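About Us :: Brekley makes a two-arm handling kit for people who look after small, flat, awkward things: cards, booklets, sleeves, discs, samples in binders. We started with one bench and a borrowed idea from the packing trade, and we have been happily stuck on the same question ever since. How do you get a machine to pick up something thin without bending it?

The company was founded by Rukhsana Lashari, who had spent years fixing pick-and-place machines on factory floors and kept being asked the same thing by the smaller customers. They had boxes and boxes of paper goods to sort. They couldn't buy a full production line, and they didn't want one. What they wanted was something that could stand next to a table, do the dull part of the job and be moved out of the way on Friday. She built the first version in the evenings, showed it to a print shop in Otside, and came home with a list of complaints two pages long. We still have the list! Most of what is good about the kit came out of it.

What we make

The kit is called Lorkinow. It comes as two arms, a pair of grippers, a control box and our own software, and it is set up by us in your building. We bring it, we bolt it together, and we stay until your own people can run a job from start to finish without looking over at us. That normally takes 4 days. If it takes longer we stay longer, and the price doesn't change.

After that you get a support line answered by the same people who did your setup. We are a small team and we like it that way – when you call about a job that has started going wrong, you will probably get the person who taught it to you.

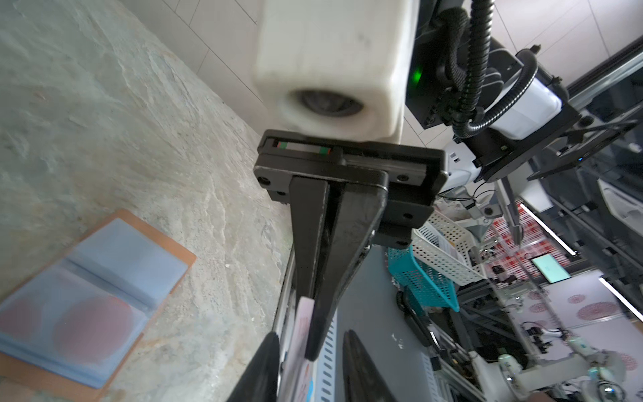 Grippers are the part of Lorkinow we have changed the most, and the part we most enjoy talking about (visitors have been known to miss trains). Our early fingers were short and blunt, fine for boxes and hopeless for anything you might keep in an album. The ones we fit now are long, black and tapered, so they can reach down to a card held upright while the bulky housing stays up above the work. A binder lying open with clear sleeve pages is a harder test, and a favorite of ours: the pages are slippery, they cling to each other, and they shine back at the camera. Lorkinow can turn sleeve pages on most binders we have tried. On very old, sticky ones it still struggles, and we will tell you that before you order.

Teaching it a new job is meant to be easy. You guide the arms through the task by hand a few times, watch it try, correct it, and try again. People who work with paper all day are often better at this than engineers are, which was a lovely surprise to us. They know exactly how hard to pinch a page, and they teach it well.

Who uses it

Our customers so far are print shops, archives, mail-order sellers of collectible cards and two school supply warehouses. The kit now works at 77 sites. The busiest is Lebrun, a family card and stationery dealer, where a single Lorkinow pair sorts 800 cards in a shift and then gets wheeled aside so the staff can have their table back. Lebrun also sent us the best feature request we have ever had, a "slow down, this one is old" button, and it has been in the software for everybody since last August.

What it doesn't do

Lorkinow isn't fast. A dedicated sorting machine will beat it easily if all of your items are the same size and shape. It doesn't lift anything heavy, and we don't recommend it for wet or greasy work. It needs a solid table and decent, even light. If your job is a poor match, we would much sooner say so on the phone than watch you unpack something you can't use.

The people

Rukhsana still runs the workshop and still tests every new finger shape herself. The rest of us build, write software, drive the van and answer the phone, usually more than one of those in the same day. Everyone at Brekley spends time at customer sites, including those who mainly write code. You learn a great deal by standing next to somebody who has handled envelopes for twenty years!

Come and try it

Our workshop is open to visitors by arrangement, and you are very welcome to bring your own materials. Bring the difficult ones, please – the curled booklets, the odd sizes, the folder that sticks. Our test shelf holds 1110 different items at the moment, nearly all of them given to us by customers, and there is room for more.

Page last updated 4/21/25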